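Clunatley Portrait Rooms Opens a Second Studio in Hendine This November

HENDINE – Clunatley Portrait Rooms, the family portrait studio that has been photographing newborns, graduates, grandparents and a good many patient dogs in Odera for the past seven years, is delighted to announce that it will open a second studio in Hendine this November, in the old seed store a short walk from the train station.

The new studio has been a long while coming. Families from Hendine have been making the drive over to Odera almost since the beginning, often with a sleepy baby in the back seat and a change of clothes for everybody, and the question they asked most at the end of a session was when we might come a little closer to them. We are so happy to be able to give them an answer at last!

What to expect at the new studio

The Hendine studio has four shooting rooms, the largest of them with tall north-facing windows that give the soft, even light our newborn clients have always loved. There is a warm changing room with a proper armchair for feeding, a ramp at the front door, and parking behind the building for anyone arriving with a stroller or a wheelchair (or a cake, for the first birthday sessions).

Sessions will run in the same unhurried way they do in Odera. A standard family session lasts an hour and a half, and nobody minds if the first part of it goes to snacks and shyness. Prints and albums will be made by Purano, the print workshop that has handled our finishing from the start and whose papers we have never once been tempted to swap for anything else.

Opening sessions

To say thank you to our new neighbors, we are setting aside 44 opening sessions at a price of $158 each. Every one includes the sitting itself, a viewing appointment the following week and a set of seven prints in a keepsake folder. Bookings open at 9 a.m. on the first morning of November, by phone or at the front desk of either studio. Families who already have a session booked in Odera are welcome to move it to Hendine at no charge.

Tabletop and product photography

Alongside portraits, the Hendine studio will take on small product work for local shops, makers and authors, something we have offered only now and then until this year. Books, ceramics, jewelry, packaged foods and anything else that sits comfortably on a table can be dropped off at the desk, and finished files are sent by email within four working days.

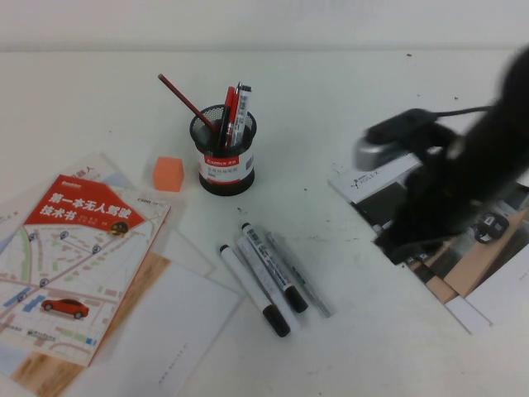 Hours and visiting

The Hendine studio will be open from 10 a.m. to 6 p.m., with evening sessions by appointment. Hours in Odera stay just as they are. Visitors are very welcome to stop in during opening week to look around, leaf through the sample albums and have a cup of coffee with us, whether or not they have a portrait in mind.

About Clunatley Portrait Rooms

Clunatley Portrait Rooms is an independent studio offering newborn, family, graduation and pet portraits in Odera and Hendine. Press inquiries and requests for studio photographs may be made at the front desk in Odera during opening hours.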